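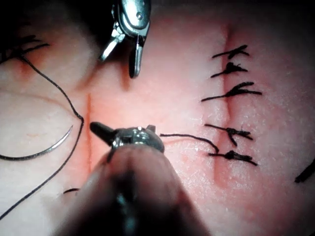
## Recording teleoperated suturing demos

These steps cover one operator at the Shehata console with two instruments and a practice pad. Load the Salteo recorder profile before you start.

1. Home both arms and open the jaws. Check that the wrist view and the console view share a clock – drift over 40 ms ruins the episode.
2. Place the curved needle on the pad with its thread attached. Vary the starting pose between episodes.
3. Press the left pedal to start recording, then clutch in.
4. Grasp the needle, drive it through both sides of the slit, pull the thread, and tie. Keep the jaws in view during the handoff.
5. Clutch out, wait one second, and press the pedal again.

Record 12 episodes per slit position. Stitches from earlier episodes can stay on the pad, but trim long tails if they cross the slit in use.

Label a dropped needle `recover` if you pick it up and finish, `fail` if you stop. Keep both. The Dradthorpe set has 422 episodes, and the policy trained without `recover` stalled after the first missed grasp.

Export at 100 Hz. Joint states and jaw angles go in the same file.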